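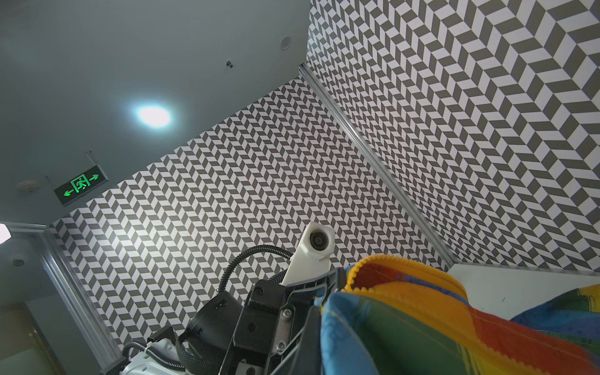

Gelisik Sets Equipment Plan for Soft-Goods Handling Cells

By Gelisik Communications
September
Print | E-mail
14 shares | 0 comments

LYONS – Gelisik, a contract packing and returns processor, today released its equipment plan for robotic handling of bags, pouches and other sewn goods at its Lyons site. The plan covers 25 arm-and-gripper stations, to be bought in two lots, and sets the terms on which suppliers may bid.

Sewn goods make up the larger part of the returns that reach the Lyons site. They arrive open or closed, full or flat, and are now sorted by hand at fixed benches. Earlier equipment budgets at the company covered conveyors and carton sealers only. The new plan is the first to carry a separate line for grippers, fingers, cables and cameras, which were previously charged to general maintenance.

Trial work for the plan was carried out under the project name Pustis. The trial used 122 item types, among them zippered fabric bags, quilted cases and drawstring sacks. Each type was assigned to one of four handling classes according to stiffness, closure and weight. Suppliers will receive the class list with the bid documents and must state which classes their equipment is able to handle without a change of fingers.

Under the plan, each station is priced as a complete unit. The unit price must include the arm, the gripper, one spare set of fingers, a camera at the gripper, all cabling between the gripper and the controller, mounting hardware, and operator training for two shifts. Bids that list the camera or cabling as options will be returned for correction.

Gelisik has set the following purchasing conditions:

- Fingers must be replaceable on site with common hand tools.
- Cables that move with the wrist must be rated for continuous flexing and sold as separate spare parts.
- The camera must be removable without taking the gripper off the arm.
- Stations must operate under ordinary ceiling lighting. Any added lighting must be included in the unit price.
- Spare parts must be held in stock by the supplier for the life of the service contract.

Floor planning is being handled by Grandutwood, an engineering firm retained for layout and electrical work. Grandutwood's layout places stations along existing walls where power is already available and keeps exit routes and door swings clear. Smoke detectors and exit signs stay in their current positions. The cost of new electrical drops is carried in the building budget and is excluded from the station price.

The first lot consists of eight stations. Acceptance testing for each station will run to 1000 picks, drawn from all handling classes named in the supplier's bid. Drops, double picks and snagged zippers will be logged separately. A station that does not meet its stated rate may be retested once after adjustment. Payment for the first lot is divided between delivery and acceptance, with the larger share due on acceptance.

The second lot, covering the remaining 17 stations, will be released only after the first has completed nearly 29 weeks of regular operation. Maintenance hours and spare parts use from that period will be used to set the annual service budget. Unit prices quoted for the first lot must be held for the second.

Bid documents are available from the Gelisik purchasing office in Lyons. Questions must be submitted in writing, and replies will be sent to all registered bidders. Site visits may be booked through the same office and begin at 9 a.m.

Print | E-mail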